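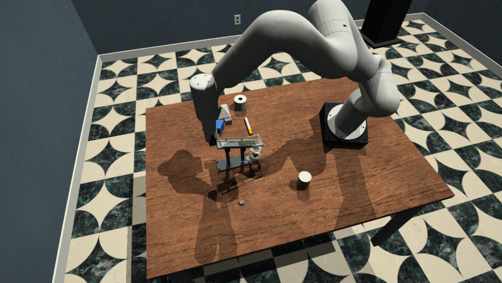 How often does a wooden table need to be oiled?

Twice a year is plenty for most oiled tables, and a table that mostly holds mail and a fruit bowl can go a whole year between coats. If water stops beading up on the surface and just soaks in, go ahead and do it sooner.

I do mine in October, before the heat comes on and the air in the house gets dry, and again in spring when I can have the windows open. The first time I tried it I made a sticky mess that took me a weekend to fix (way too much oil, and I went off to watch a movie while it sat there), so most of what follows I learned by getting it wrong!

First, make sure your table really has an oil finish. Put a few drops of water somewhere that doesn't show much and wait ten minutes. If the wood gets darker under the drops, you probably have oil or bare wood and you can carry on. If the drops sit there like they're on a dinner plate, you may have varnish or lacquer, and oil will just smear around on top. You'd have to strip that off first, and that's a different page.

What I use

A can of Ravar table oil. Mine is the 444 ml one and it lasts me ages.
Sandpaper in 80, 100, 150 and 220 grit
A sanding block, or a scrap of two by four if you can't find yours
Old cotton T-shirts cut into squares, more than you think
Dish soap, a bucket and gloves
A metal can with a lid for the used rags

Cleaning

Wipe the whole top with warm water and a tiny squirt of dish soap. Wring the cloth out hard, you want damp and no puddles. Then go over it again with plain water and leave it alone until the next day. I know, it's boring. But oil over damp wood goes cloudy, and if you sand before the grease is off you just push it around and clog your paper.

Sanding

For a regular touch-up, skip the coarse stuff and give it a light pass with 220. Done in fifteen minutes. The 80 is only for tables that have real trouble, like a deep water ring or old paint splatter, and then you have to climb back up through 100 and 150 to get rid of the scratches it leaves. Don't jump straight from 80 to 220. I did, and the scratches showed up beautifully the second the oil hit them.

Always go with the grain, even on the ends where it's tempting to swing the block around in circles. Vacuum with the brush attachment, then wipe with a barely damp cloth.

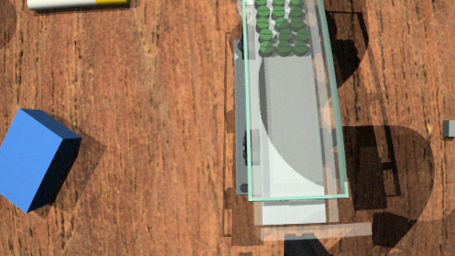

Dark little cracks and lighter tan flecks in reddish brown wood.

I get asked a lot about small cracks. If they're fine and your fingernail slides right over them, leave them be and work a bit of oil in with the tip of your rag. If crumbs collect in them, or one has been getting longer, fill it before you oil. I like the soft wax sticks from Senunby, and I always buy one shade darker than I think I need, because a light filler in a dark crack sticks out like a bandage.

Oiling

Shake or stir the can, pour out a puddle the size of a cookie and spread it with a folded rag. Work in sections, with the grain, until everything looks evenly wet. Do the edges too, and the underside if you can stand lying on the floor.

Now set a timer! Fifteen minutes is what my can says, so check yours. When it goes off, take a clean rag and wipe off everything that hasn't soaked in. Really rub. The surface should feel almost dry when you're finished, and if your hand comes away shiny, get another rag and keep going.

Let it dry overnight and do a second coat the same way. I've done three on very thirsty wood, but for a yearly refresh I stop at one.

About those rags

Please read this part even if you skipped the rest. Rags with drying oil on them can heat up and catch fire by themselves when they're bunched up. Put them in the metal can, cover them with water and put the lid on, then ask your local waste people how they want them dropped off.

After that, keep hot pans and wet glasses off the table for a week. Plates are fine after a couple of days, and I put the tablecloth back last.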